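The Pig Shelf and the Apple Wall: A Little Gallery

Anyone who has followed these pages for a while knows how I feel about small pink pigs, and anyone who hasn't is about to find out! I started collecting figurines when I was still in school, and what began as a row along the windowsill has grown to 42 (I stopped letting relatives buy them for my birthday, and they carried on regardless). For years they lived in a shoebox. Then in April I finally settled on a little two-tier shelf and a wallpaper that I had been visiting online for longer than I care to admit, and I've been fussing over the pair of them ever since. Click through slowly, there's no hurry, and do leave a comment if you keep pigs of your own.

1. Pigs on the floor
One pig up on the lower tier and three still down on the pale floor, one of them lying on its side. I love how the pink sits next to the coral apples. I had been so worried it would be too much of a good thing, and I went back and forth on it with Dima Mansour for a whole evening.
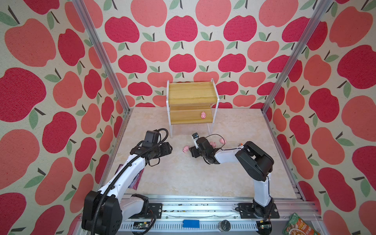
Jonalyn Dalisay wrote that she would always put the smallest figures on the bottom tier, where little hands can reach them, and save the top for whatever you'd cry over if it got dropped. She has up to 30 on show at a time and changes them over when the mood takes her.

2. A closer look at the wood
I have a weakness for boards with some life in them, and this one has plenty of grain to look at, with darker tan bands, a few faint stains and some fine cracks. Kidus Feyisa offered to sand it back for me and I said no, thank you, very kindly. A new board would be smoother, but I don't think I would enjoy it half as much.

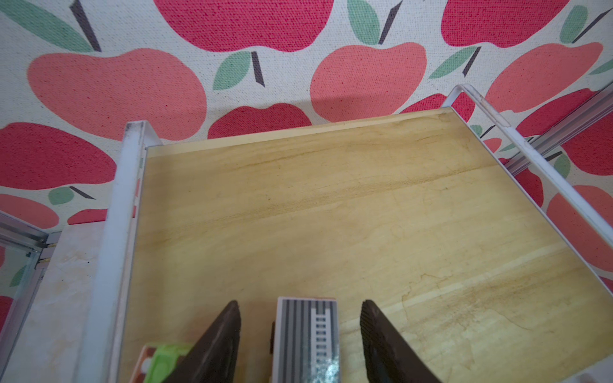 Pale board, white rails, apples behind.

3. Two pigs together
Two of them side by side toward the right of the lower tier, one slightly smaller than the other, which pleases me no end. Just to their left there's a small dark piece with a white face, standing upright at the front edge. I do like something upright next to all that roundness, and the top tier can take its turn another time (I have plans for it, involving a jar of buttons).

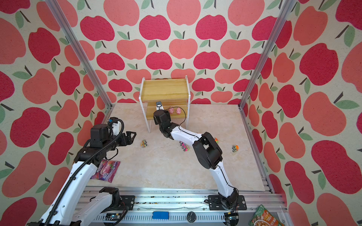 Nabil Sfeir says two is plenty for a shelf this small, and that his own mother had 100 china hens crammed into a cabinet and you couldn't tell one from the next. Leave some wood showing, is his advice, and dust with a dry paintbrush.

More pigs soon, once I've been through the shoebox again.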